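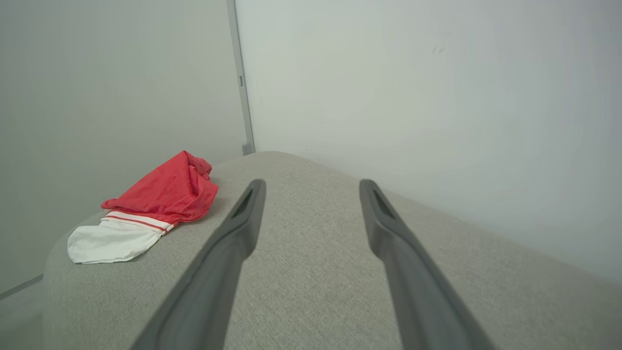 *Photo: list member, Brendbridge, 2024-07-12*

Hi everybody,

I've been meaning to answer this one all week, and I finally have a cup of tea and a free hour, so bear with me!

> I'm dyeing 60 shirts for the Vultumton summer fair and my reds keep drying to a sad salmon pink. Same powder as last year. Do I need more dye, or longer in the bath? Any help welcome before I ruin the lot.

Oh, I feel for you. Red is such a stinker. My first guess would be the water - when we moved to Brendbridge all my colors went flat, and I blamed the dye for months (and bought far too much of it) before a kind soul on this list told me to try a water softener. A spoonful in the bath made a world of difference. My second guess is the soda ash, especially if the tub has been sitting open in a damp garage.

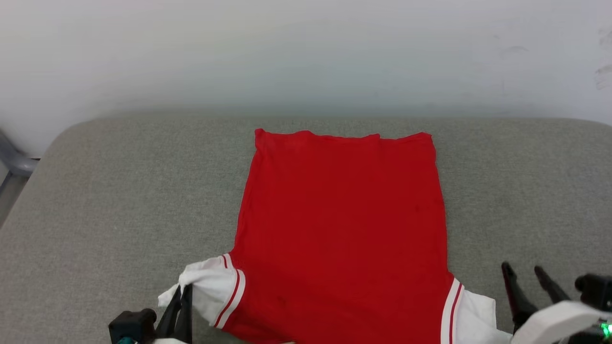
Please don't just double the dye, tempting as it is. Past a certain point the extra only washes down the drain, and then you're rinsing until midnight. If you want a trim that stays clean next to a strong color, buy the shirts ready made, like the one in my photo with the red body and white sleeves. I've tried tying off sleeves with string and plastic bags, and the red always creeps in somewhere.

What weight of fabric are you using, and is it all cotton? Poly blends come out pale no matter what you do. I'd run one test shirt overnight before you mix the big batch, and do let us know how it goes!

Warmly from Brendbridge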